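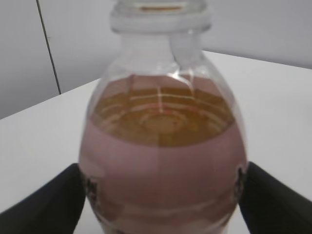
Last revised in November. These answers cover bulk refill accounts at the Brilthorpe and Altham depots. Price lists and safety data sheets are kept separately and can be requested at either counter.

## Containers

**Which containers can be refilled?**

Any rigid container made of HDPE, PET or PP, provided the resin code is molded into the base and can be read. Glass is accepted at Altham only, up to 2 liters. Pouches, bag-in-box liners and aluminum are not accepted at either depot.

**Do I have to use Flulberg containers?**

No. Flulberg containers carry a deposit and are exchanged full for empty, so there is no wait. Containers you own are filled while you stand at the counter. We weigh them empty first and write the tare weight on the base in paint marker. If the tare mark has worn off, the container is weighed again.

**Can I put a different product in a container I used before?**

Within the same product group, yes, after a rinse. Between groups, no. The groups are:

- Group A: hand soap, body wash, shampoo
- Group B: dish liquid, floor cleaner, laundry liquid
- Group C: descaler and other acid products

Group C containers stay in Group C for good. Residue from an acid product can react with some cleaners even after several rinses.

**How full will the container be?**

Filling is by weight, with the target set below the brimful capacity of the container. The space left over is called headspace, and it allows the contents to expand in a warm vehicle or cupboard.

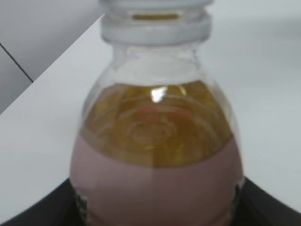 Headspace also affects how a container pours. A narrow neck over a wide body tends to glug when there is no air above the liquid, and the first pour is hard to control. Clear plastic makes the level easy to judge: if the shoulder below a white screw cap is transparent and you can see through to the surface behind it, the liquid is not up in the neck. With opaque HDPE the level can't be judged by eye, and the weight on the receipt is the only reliable figure. Do not top up a container at home to close the gap.

**Why was my container refused?**

The usual causes are stress cracks at the neck, a cap that does not seat, a missing resin code, or a label from a product we don't carry. Counter staff will tell you which one applies. A refused container is handed back to you. We do not dispose of it.

## Caps and pumps

**Are caps included?**

Caps come with deposit containers. For your own container, bring the cap that fits it. Replacement caps are stocked in 28/410 and 38/400 only. The first number is the nominal outside diameter in millimeters and the second is the thread finish, and both have to match. A 28/400 cap will start on a 28/410 neck and then fail to seal.

**How tight should the cap be?**

Hand tight, then stop. Overtightening distorts the liner and causes the leak it was meant to prevent.

**My pump has stopped drawing. Is the product too thick?**

Check the dip tube first. It should end just short of the base and be cut at an angle. If the tube is fine, run warm water through the pump for 2 minutes to clear dried product from the ball valve. Pumps are rated for Groups A and B. Don't fit one to a Group C container.

## Storage

**What temperature range is suitable?**

Store all products between 5 and 27 °C, out of direct sun. Group A products may turn cloudy below the lower limit. They normally clear on return to room temperature and can be used as usual.

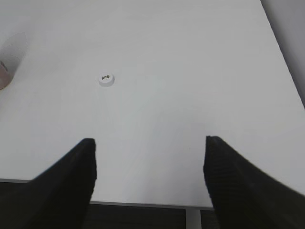 Product that has frozen solid is a different case. Thawing can leave two layers, and shaking does not recombine them for long. Bring it back with the receipt and the batch will be checked against our retained sample.

**How long does a refill keep?**

Groups A and B keep for 15 months from the fill date if the container is closed. Group C has no set limit, but caps on acid products should be replaced every 3 refills.

**Does the color of the product matter?**

Color varies slightly between batches, mostly in the floral hand soaps, and does not affect performance. A change in smell is more useful as a warning sign. If the smell has turned sour, stop using the product.

## Accounts and delivery

**Who handles deliveries?**

Mac Carthaigh carries all deliveries from both depots. Orders received by noon on Monday go out the same week. Later orders move to the following week.

**Can the driver collect empties?**

Yes, if they are capped, drained and listed on the order form. Loose caps are not collected - bag them or keep them.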